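News > Workshop updates > June

The arm that let go, and what we have learned from it

16 Jun 2025

Many of you have been kind enough to ask after the table-clearing arm since the open afternoon at Lallcombe in May, and I have been meaning to write something down properly instead of telling the tale over and over by the kettle. So, with apologies for the length (I do go on), this is what went wrong.

The arm had been behaving beautifully all morning. It had been picking up odds and ends from a table and putting them in a tray, and the Dusov people, who wrote the control software with us, were quite rightly pleased. Then, a little after lunch, it picked up a 400 gram bag of dried beans, swung round, and opened its fingers while it was still moving. The bag went sailing past the tray and landed on the floor a good way beyond the tape. Nobody was hurt, I am very glad to say, and the beans stayed in their bag, but it gave several of us a proper fright and we pressed the stop button straight away.

We spent the best part of three weeks looking for the cause. My own first guess was a loose plug, and I was so sure of it that I had the cable changed twice, at no small cost to everyone's patience. The real trouble was in the timing. The wrist camera sends its pictures to the computer, and the computer is meant to act on each one within 200 milliseconds. When the log was finally read through, there were stretches where the pictures were arriving 700 milliseconds late, and the arm was carrying on with its turn as though it had only just set off. It believed it was still over the tray, poor thing, when it had long since gone past.
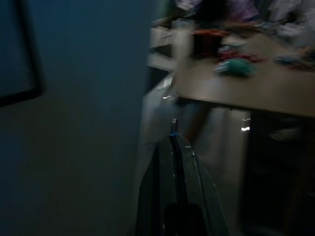
The gripper and tabletop from the wrist camera, badly blurred by movement.

A blurred picture makes matters worse, as the software takes longer over it, trying again and again to find the edges of things. Dim light doesn't help either, and I'm afraid our corner of the Pondeck building is not the brightest. You can tell there is a table and something greenish on it, but I shouldn't like to be asked to pick anything up on the strength of that!

We have made a few changes. If a picture is more than 500 milliseconds old the arm now slows down and stops, still holding whatever it has got. The fingers will not open while the wrist is moving, full stop. We have also moved the tape further back, and visitors are asked to stay behind it even when the arm looks to be asleep. The Pacheco lamps are on order and will go up once they come.

The full fault report is in the blue folder by the door for anyone who would like it, and if you see the arm do anything peculiar, however small, please write it in the book.

Comments

beanpole: I was stood at the front when it went! Very glad to hear about the tape.

Marlow_K: Does it stop if the camera drops out altogether, or only when it's slow?

Workshop desk: Both, Marlow. No picture counts as a late picture.

tinsnips: Could have told you it wasn't the cable. Twice!

Contact the workshop desk | © Lallcombe Workshop | Back to top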